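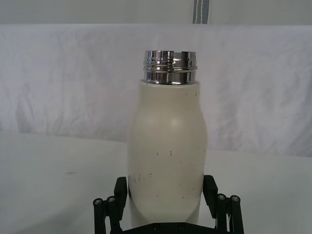

Bottle 7, cream, lid off for the neck check.

Shared drink bottle check, Cutport lunchroom, July

Okay, me again (Kalliopi), doing the bottles before the morning rush!

Neck and threads: OK. Nice and shiny, and the ridges look good to me. I ran a fingertip round the rim as well and didn't feel any nicks.

Seam under the neck: OK, nice crisp line.

Coating, top half: OK, still smooth and matte.

Coating, bottom half: MONITOR. Lots of little dark scuffs and scratches across the front. Živko reckons it gets knocked about in the dish rack and I'd believe him. Fine to drink from, but if it starts flaking, pull it.

Lid seal: REPLACE. Smelled like old coffee, yuck. I've put a spare from the Trosari box on it, and there are plenty left if yours is whiffy too.

Leak test: PASS. Filled with 250 mL of cold water, lid on tight, upside down over the sink while I made my toast. Not a drip.

Inside: OK after a good go with the long brush.

Back on the shelf. Alfredo has the next check.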